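4.2 Lidded containers

Of all the kitchen jobs on the list this was the one we expected to be dull. Pick up a jar, move it, put it down, lid still on. Five containers, five start positions each, all on the same table in the Tranwood flat. Operator at the controls for the teaching runs, then the policy on its own.

Counting every pick in the household set, taught and unaided, we have 3,422 attempts. Lidded containers are a small share of those but take up far more of the error log than they should. The log was kept by hand until December and the early pages are patchy — spills were noted, near misses mostly weren't.

The trouble is the overhang. A lid that is wider than the body hides the very part the fingers need to close on. From the wrist camera, looking down, the policy sees a disc and little else. It has to guess where the wall is, how far in, and how much it tapers. People do this by feel and don't think about it. Our fingers have no touch sensing, only motor current, and the current tells you about contact after it's happened. Too high and the finger catches the lid from below and tips it. Too low and a tapered wall gives a poor hold.

Figure 6 has the fingers on either side of a white container, under a round bamboo lid. 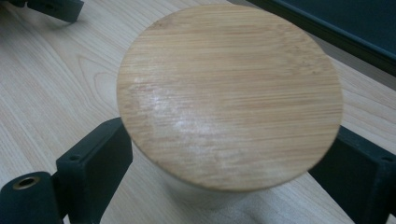 Figure 6. Side grasp beneath an overhanging lid, wrist view. The lid hides most of the container, and part of the right finger with it. Glare on the left-centre of the lid.

Desta Teshome, reading a draft of this section, objected that a side grasp is the wrong thing to be teaching at all: in her own kitchen she would put one palm on the lid and slide the whole thing along the worktop, and a machine that insists on lifting is being asked a harder question than the chore asks. Fair. Pushing was left out of the task list because the scoring sheet we took over from the Gridley trials only counts lifts, and changing it half way would have spoilt the comparison. We would not defend it beyond that. Where the job is tidying a worktop, sliding is fine. Where the jar goes on a shelf it has to come up off the table sooner or later.

Glare is the second problem and a more boring one. Smooth lids under a ceiling light lose their surface pattern in patches, and the pose estimate drifts toward whichever side still has some. We tried a diffuser over the lamp. It helped the estimate and made the rest of the room gloomy, and no household is going to live like that, so the reported runs are all without it.

Speed. The time limit was 30 seconds per pick, reset not included. An adult does the same in a couple of seconds while talking to somebody. Ifigeneia Politis ran the resets and asked that we say plainly how much of the work was hers: every lid knocked off was put back by hand, every container returned to its mark by hand. None of this labour shows in a success rate. A home user would be doing the same, and would proabably give up.

Can the machine do this chore yet, then. With a plain straight-sided jar, near enough. With a loose lid and a taper we would say no, not unattended, and not with anything in the jar you would mind sweeping up. The Porska fingers, which are thinner at the tip, may change this — they arrived too late for the runs reported here and are are dealt with in section 5, along with the Lencho shelf tests.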